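Betreff: Re: [tischrobotik] Regeln für zweiarmige Plätze, Entwurf 2
Liste: tischrobotik
Uhrzeit: 21:14

Hallo zusammen,

danke für die schnelle Antwort auf meinen Entwurf. Ich lasse das Zitat stehen, damit man den Faden auch im Archiv versteht, und antworte darunter der Reihe nach. Deutsch ist nicht meine erste Sprache, also bitte korrigiert mich, wenn eine Formulierung in den Regeln falsch verstanden werden kann. Bei Regeln ist das wichtiger als bei einer normalen Mail.

> Ich habe den Entwurf vom Mai gelesen und finde ihn für einen
> Hobby- und Lehrbetrieb zu streng. Drei Punkte:
>
> a) Warum muss jeder Arm eine eigene Klemme haben? Wir haben am
> Standort Akau lange mit einer gemeinsamen Grundplatte gearbeitet,
> und das hielt auch.
>
> b) "Die Unterlage ist vor jeder Reihe zu prüfen." Was heißt
> prüfen? Anschauen? Anfassen? Wer schreibt das auf? Bei 30
> Durchgängen in einer Reihe will ich nicht nach jedem Durchgang
> ein Formular ausfüllen.
>
> c) Der Abschnitt über Kabel verbietet praktisch jede frei hängende
> Leitung. Dann kann ich keinen einzigen Arm mehr betreiben, denn
> am Greifer muss die Leitung Spiel haben.
>
> Außerdem fehlt mir etwas zu den Textilien selbst. Wir falten
> Handtücher, und jeder nimmt, was er zu Hause im Schrank findet.
> Danach wundern sich alle, dass die Ergebnisse nicht vergleichbar
> sind.

Zu a) Die gemeinsame Grundplatte ist im Entwurf nicht verboten. Vielleicht habe ich das schlecht geschrieben. Gemeint war: Jeder Arm muss für sich gegen Kippen gesichert sein, auch wenn der andere Arm abgebaut wird. Mit einer Platte geht das, wenn die Platte selbst am Tisch befestigt ist. Bei zwei getrennten Sockeln braucht man eben zwei Befestigungen. Ich schlage diesen neuen Wortlaut vor:

3.1 Jeder Arm ist so zu befestigen, dass er in ganz ausgestreckter Stellung und mit geschlossenem Greifer nicht kippt und nicht rutscht. Die Befestigung darf nicht davon abhängen, dass ein zweiter Arm montiert ist.

3.2 Klemmen werden vor der ersten Bewegung von Hand nachgezogen. Liegt eine Folie unter dem Sockel, werden sie nach den ersten Durchgängen noch einmal nachgezogen.

Der zweite Satz in 3.2 kommt aus eigener Erfahrung. Eine Folie gibt unter Druck ein wenig nach, und am nächsten Morgen hat die Klemme Luft. Bei uns im Projekt Landeo haben wir deswegen eine ganze Reihe wegwerfen müssen, der linke Sockel hatte sich im Lauf des Nachmittags gedreht und alle Greifpunkte lagen daneben.

Zu b) Du hast recht, "prüfen" ist kein gutes Wort. Ich meine zwei verschiedene Sachen und trenne sie jetzt:

4.1 Vor der Reihe: Die Unterlage wird glatt gestrichen und gereinigt. Falten, die nicht herausgehen, dürfen nicht dort liegen, wo ein Greifer die Unterlage berühren kann.

4.2 Während der Reihe: Die Unterlage wird nur dann angefasst, wenn sie sich sichtbar verschoben hat. Das wird mit einem Wort im Protokoll vermerkt ("Unterlage"), mit der Nummer des Durchgangs.

Also kein Formular. Eine Zeile, und nur wenn etwas passiert ist. Zu glänzenden Folien möchte ich noch anmerken, dass sie für die Kameras nicht ideal sind. Eine weiße Folie ist leicht zu reinigen und deshalb beliebt, aber sie spiegelt, und die Spiegelung wandert mit dem Tageslicht. Ein Verbot wäre übertrieben. Ich würde schreiben: "Matte Unterlagen sind vorzuziehen. Bei glänzenden Unterlagen ist die Beleuchtung während der ganzen Reihe gleich zu halten."

Zu c) Auch da haben wir uns missverstanden. Natürlich braucht die Leitung am Greifer Spiel. Verboten werden soll nur die Schlaufe, die in den Arbeitsbereich hängt oder an der Tischkante so tief durchhängt, dass jemand mit dem Knie oder mit dem Stuhl hängen bleibt. Zweiarmige Plätze haben das Problem doppelt, denn die Leitungen gehen meistens nach beiden Seiten weg und auf beiden Seiten sitzt jemand.

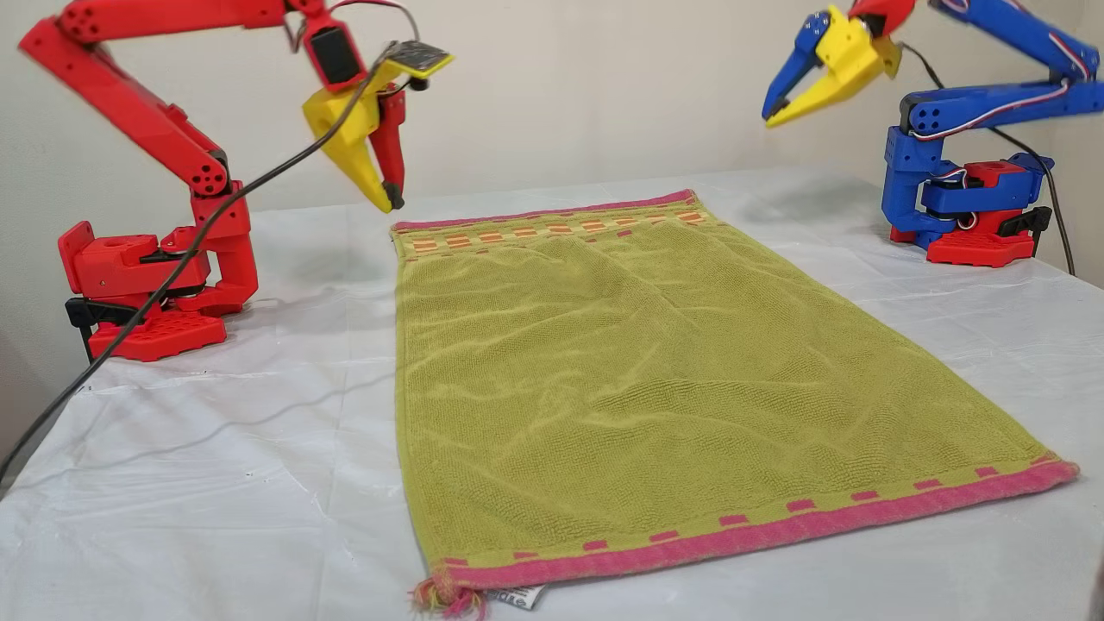
Zweiarmiger Platz mit Handtuch auf weißer Folie. Zu 3.1 die Klemmen an beiden Sockeln, zu 5.2 das schwarze Kabel links.

An dem Kabel links kann man gut sehen, was ich mit dem Abschnitt 5 regeln will. Es kommt vom Greifer des roten Arms, läuft locker vor dem Sockel vorbei und hängt am Tischrand unter die Tischfläche. Das Spiel oben ist nötig, da bin ich ganz bei dir. Für den unteren Teil möchte ich eine Zugentlastung verlangen. Neuer Wortlaut:

5.1 Zwischen Greifer und erstem Haltepunkt muss die Leitung so viel Spiel haben, dass der Arm jede zugelassene Stellung ohne Zug erreicht. Das wird einmal langsam von Hand abgefahren, bei ausgeschalteten Motoren.

5.2 Nach dem ersten Haltepunkt wird die Leitung geführt. Sie wird spätestens an der Tischkante befestigt und darf dort keine offene Schlaufe bilden.

5.3 Leitungen, die fest am Armglied entlang verlegt sind, gelten als geführt.

Der Punkt 5.3 ist neu und kommt euch hoffentlich entgegen. Wer die Motorleitungen schon sauber am Glied verlegt hat, muss dort nichts ändern. Als Haltepunkt genügt ein Klettband am Sockel. Wir haben im Lager noch eine Rolle davon mit der Artikelnummer 1363, falls jemand in unserer Gruppe bestellen will, bitte diese nehmen und nicht die schmalere. Die schmale geht nach wenigen Wochen auf.

Zu den Textilien. Das fehlt wirklich, und ich habe mich bisher gedrückt, weil es so viele Meinungen gibt. Mein Vorschlag für einen neuen Abschnitt 6:

6.1 Für eine Reihe wird immer dasselbe Tuch oder ein Satz gleicher Tücher verwendet. Die Tücher werden vor der ersten Verwendung einmal gewaschen.

6.2 Im Protokoll stehen Maße, Gewebe, Farbe und besondere Merkmale. Besondere Merkmale sind zum Beispiel Bordüren, Pflegeetiketten, Fransen und lose Fäden.

6.3 Die Ausgangslage wird festgelegt: welche Kante vom Roboter weg zeigt, welche Seite oben liegt und ob Wellen im Stoff erlaubt sind.

6.4 Lose Fäden werden abgeschnitten oder als Merkmal eingetragen. Das Pflegeetikett bleibt am Tuch, seine Lage wird notiert.

Warum so genau mit dem Etikett und den Fransen: Es sind kleine Dinge, aber sie sitzen gern an der Ecke oder am Saum, also dort, wo gegriffen wird. Beim Tuch im Bild schauen an der vorderen linken Ecke ein paar Fransen heraus, und gleich daneben liegt das Etikett auf der Folie. Ein Greifer, der diese Ecke nehmen soll, bekommt im schlechten Fall die Fransen und nicht den Saum. Auch die farbigen Bordüren gehören ins Protokoll, denn bei diesem Tuch ist die vordere breiter als die hintere, jedenfalls im Kamerabild. Ob sie es in der Wirklichkeit auch ist, muss man messen, und genau deswegen stehen die Maße in 6.2.

Über das Gewicht haben wir noch nicht gesprochen. In Totex war die Grenze 700 Gramm für ein trockenes Tuch, und ich würde sie vorläufig übernehmen. Wer kleinere Motoren hat, soll tiefer gehen und es dazuschreiben. Wenn jemand eine bessere Zahl mit einer Messung dahinter hat, nehme ich sie sofort.

Noch eine Frage an alle, auf die ich selber keine gute Antwort habe. Zwei Greifer über demselben Tuch können zusammenstoßen. Im Entwurf steht nur "ein ausreichender Abstand ist einzuhalten", das ist natürlich keine Regel. Die Gruppe Pacheco sperrt in der Software den mittleren Streifen für einen der beiden Arme, solange der andere darin ist. Das ist einfach und lässt sich kontrollieren, es macht aber das gemeinsame Anheben einer kurzen Kante unmöglich. Hat jemand eine Lösung, die man in zwei Sätzen aufschreiben kann? Bitte mit Angabe, wie man am Tisch nachprüft, ob sie funktioniert.

Ich arbeite die Änderungen in den nächsten Tagen ein und schicke Entwurf 3 wieder als reinen Text an die Liste. Einwände zu den Abschnitten 3 bis 5 bitte vorher und mit der Nummer des Satzes, sonst suche ich sehr lange.

Viele Grüße
Projekt Landeo, Arbeitsplatzregeln

PS: In Entwurf 2 steht in Abschnitt 4 einmal "Unterlagen" im Sinn von Papieren. Gemeint sind dort die Protokolle, das wird ausgetauscht.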